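Moving to Zaromlow for work, how do you all handle the storage thing

kettlecorn_88
So I got the job. Start in September. Apartment is tiny, like one closet total, and I have a whole house of stuff here in Brusano. Do I rent a storage unit or sell it all and start over? Company gives me a little moving money but not a lot. Never moved more than 10 miles before so be nice

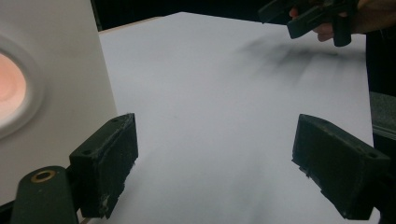
Also the new place is on the 2nd floor, stairs only. Forgot to say that. Couch is a sleeper and weighs as much as a car. Two movers already told me extra for stairs, one wouldn't even give a price over the phone.

dunmore_pete
Sell it. Storage is a trap. I paid on a unit for 2 years and when I finally opened it there was nothing in there I wanted. Old lamps. A bread machine.

marshgrass
Disagree with Pete. Depends what it is. My grandmother's dresser, no way I'm selling that to some guy for 25 bucks. Get the smallest unit they have and only the good stuff goes in. Month to month, don't sign for a year

dunmore_pete
Ok the dresser sure. But everybody says "only the good stuff" and then it's full of christmas boxes

marshgrass
speak for yourself lol

toolbelt_tina
Whatever you do, stop using cardboard for the small things. Open plastic bins with handles, you can grab them on stairs and see whats in them. Boxes from the liquor store are free but the bottoms go. Did my whole kitchen in bins, plates on edge with dish towels between, lost one mug.

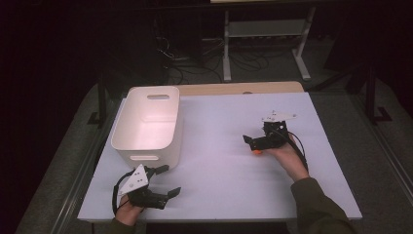 White bin, handle cutouts on the near and far sides

kettlecorn_88
Those stack tho? If theres no lid

toolbelt_tina
Not full they don't. Empties go inside each other. In the truck I put a board across the top of each row and kept going. Not pretty but it held to Zaromlow and back

halfmoon_jo
Did that same drive last year. Avoid the Mendes bridge if you rent a truck, they were down to one lane and I sat there forever with a cat screaming next to me. Go around through Pekavano, longer on the map, way less stress. There's a gas station there with room to turn a truck too

dunmore_pete
Pekavano way has that awful hill. In a loaded rental? No thanks. I'd take the bridge and leave before 5

halfmoon_jo
I've done the hill loaded, you just go slow. To each there own

marshgrass
Back to the couch. Sleeper couch up a flight of stairs is a no from me. Measure the landing first, not the door. The landing is where they get stuck. We had ours wedged for an hour and ended up taking the feet off and then the mattress part out

kettlecorn_88
Ok couch is going. Putting it up for sale tonight. Keeping the table, the bed, books, and yes one christmas box Pete

dunmore_pete
one
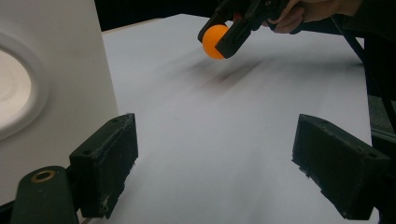

Zaromlow, May 2023

halfmoon_jo
Putting this in for anyone else who finds the thread, I went and asked at the storage place by me today. Smallest unit has a waiting list. They said put your name down now if you want fall, students take them all. First month is cheaper if you pay at the desk, no idea why the website doesn't say so. Ask about the lock too, they make you buy theirs.

kettlecorn_88
Thank you!! calling them in the morning. Is it inside or the garage door kind

halfmoon_jo
Both. Inside ones cost more but the outside ones get hot. I wouldn't put books or the good dresser in an outside one

toolbelt_tina
Candles either. Ask me how I know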